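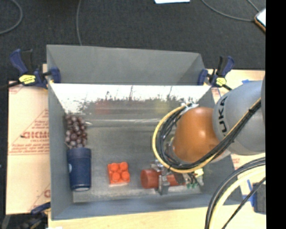
1/ Spent the week moving our old video files off the Troltberg drive and onto the new one. 1311 clips, most of them from a camcorder we stopped using years ago. Posting my notes in case someone has the same job coming up.

2/ Most of the files were interlaced. If you skip the deinterlace setting, anything that moves sideways gets those comb lines. I did the first batch without it and had to redo the whole folder.

3/ I tried Fosow first. The free version stops at three minutes per clip and puts a logo in the corner. The paid one is fine but it crashed whenever I queued more than 50 files.

4/ Switched to Udedel. Plainer, slower to open, no crashes so far. The batch window remembers your settings between sessions. Fosow didn't do that for me.

5/ Settings I ended up with: H.264, same frame size as the source, audio copied over untouched. I tested H.265 too. Smaller files, but the TV in the living room won't play them, so that was that.

6/ Check the dates before you delete anything. The converter stamps each new file with today's date. Mine all said 2021-04-22 until I found the box for "keep original file time." It's under Output, second tab.

7/ Long recordings get split by the camera into several files. Join them first, then convert. If you convert first and join later you get a small click in the sound at every join.

8/ The Villanueva trip was the worst one. Nine pieces, and two had the wrong numbers in the names. I had to open each one and look at the clock on the church to get the order right.

9/ Total size went from 3505 GB to almost half that. I can't see a difference on a normal screen. The dark indoor clips look a bit softer if you pause them.

10/ I'm keeping the originals on the old drive until July and then wiping it. Next up is the box of tapes, and for those I still need a cable.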